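Subject: Re: [lectionary-text] Verse division in the Jonah reading, draft 5
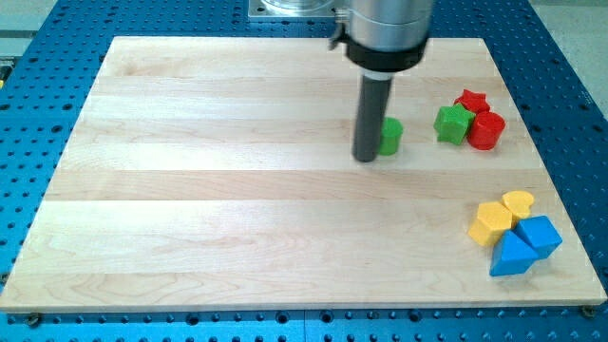

Posted by: Neken
List moderator and text editor, Orkora Lectionary Project
Saturday, September 14, 2019

On the Jonah reading, I have gone back over draft 5 with the comments sent to the list. The earlier message is quoted in part and my replies follow each point.

> The draft starts the second reading at 2:1, but my printed Bible has
> "Now the LORD had prepared a great fish" as 1:17. Readers who look
> the passage up at home will be one verse out all the way through.

Correct. The Hebrew text counts the fish as 2:1 and so has 11 verses in chapter 2. Most English Bibles count it as 1:17 and have ten. The draft followed the Hebrew numbers while printing an English text, and the two should not have been mixed. I propose English numbers in the heading and the Hebrew number in brackets at the first verse only. The same rule would apply to Joel and Malachi, where the chapter breaks also differ.

> Could the prayer be left out when time is short? It breaks up the
> story, and the story makes sense without it.

I would keep it. The story can be followed from the fish straight to the dry land, and some scholars think the prayer was added later. The book as we have it includes the prayer, though, and a good deal of the meaning depends on it. Jonah gives thanks for his own rescue in chapter 2 and is angry at the rescue of Nineveh in chapter 4. If the first is cut, the second loses much of its force. A parish that needs a shorter reading can end at 1:16, with the sailors' sacrifice and vows.

> In 3:4 the draft has "overthrown". Is "destroyed" not plainer?

It is plainer, but it closes off a second sense. The Hebrew verb is the one used of Sodom in Genesis 19, and it can also mean "turned over" or "changed". Whether the writer meant us to hear both is disputed. "Overthrown" leaves a little room and "destroyed" leaves none. I have kept "overthrown".

> The Greek has three days here. Should there be a note?

Yes. The Hebrew gives Nineveh 40 days and the Septuagint gives three. The draft follows the Hebrew. A note has been added at the foot of the page, one line long, with no argument attached.

Two smaller matters. The Ghorbani file still has "gourd" at 4:6 while the Horkelon file has "plant". The identity of the plant is uncertain, so "plant" should stand in both. The divine name is to be set in small capitals in all five places listed in the style sheet, and "God" left as it is. Jonah 4 moves between the two names, and the change should be visible on the page.

The print run remains at 3000. The text closes at the end of November, and anything on Jonah that arrives after that will be held for the next edition. Please reply to the list, quote only the lines you are answering, and give chapter and verse in English numbering.

Neken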